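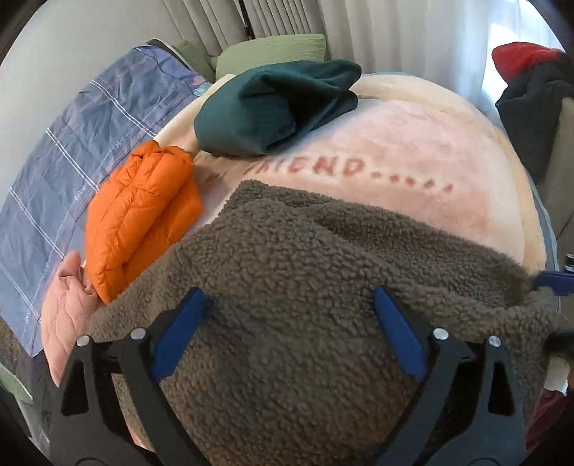 Putting the winter things away is a job I used to dread, and for years I did it badly, shoving coats into whatever bag was nearest and hoping for the best until fall. Now I give it one Saturday in March and do the whole business on the bed. Everything comes out of the closet first and gets laid on top of the blanket, so I can see what we have before I fold a single sleeve. A quilted puffer like the orange one can go into a long bundle quite happily, but a big sherpa fleece wants room, and I always leave it spread out until last so those curly tufts don't get mashed under everything else.

Wash before you store, even if a thing looks clean. Body oils and a dab of gravy you never noticed will turn yellow over the summer, and moths are very fond of both. Fleece goes in cool water, inside out, with half the soap you think it needs and no fabric softener at all (softener mats the pile, and you will never quite brush it back). Puffers I run through two rinses, then tumble on low with a couple of clean tennis balls for up to 60 minutes, stopping now and then to break up the clumps with my fingers.

Then let everything sit overnight. I know the cuffs feel dry – they always do – but the filling in the middle takes its time.

For the puffers I use plain cotton bags from Woltusia, the drawstring kind. I did try the Stadex vacuum bags one year, and they saved a heap of space, but the down took 21 days of hanging and shaking to look like itself again. I still use them for spare pillows. The fleece goes on top in a lidded bin, folded once, with a cedar block wrapped in a hankie.

Zip every zipper and empty every pocket before you fold! Last spring I found two grocery lists and a very old peppermint.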